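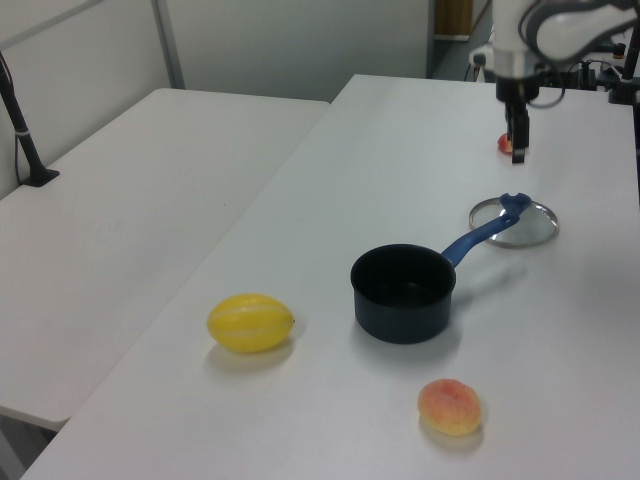
Tabletop manipulation cell practice

Tabletop manipulation cell practice is the set of house rules and working conventions used by groups that operate small robot arms over a bench or table. It covers the layout of the work surface, the choice and placement of objects, the routing of cables and the conduct of staff near the arm. It supplements the risk assessment required at a workplace and does not replace it.

Background

Early cells were usually run under rules borrowed from factory lines, which assumed fencing and fixed parts. The Plirneck guide, drafted by Ehsan Dehghan and released on 1 January 2022, was written for cells handling household goods and food items. A revision the following June added a section on cookware. The Ostari and Tralov laboratories adopted the guide with local changes.

Work surface

The guide calls for a plain, level table with a matte finish, preferably in a single light colour. Adjoining tables are treated as part of the cell if the arm can reach them. A clear margin of 100 mm is kept along each edge, except where a mount or clamp is fitted. Stands must be fixed or weighted at the base.

Objects

Object sets commonly mix rigid and rounded items, such as a saucepan, its lid and several pieces of fruit. Long handles count toward an object's footprint. Under the Plirneck guide a handle may overlap a neighbouring item only if the overlap is entered in the layout sheet. Glass lids are laid flat and checked for chips before each session. Fruit, real or imitation, is labelled by type in the log, and bruised produce is thrown out.

Arm and cables

External cables are given enough slack for the full range of the wrist and are inspected daily. Fingertip speed is limited to 300 mm per second during trials and 149 mm per second while an operator is teaching a position. Nobody reaches under the gripper until the arm has been stopped.

Variations

The Fallahi checklist, a shorter document, omits the edge margin and requires a second person in the room whenever glassware is used.

See also

Collaborative robot
End effector
Risk assessment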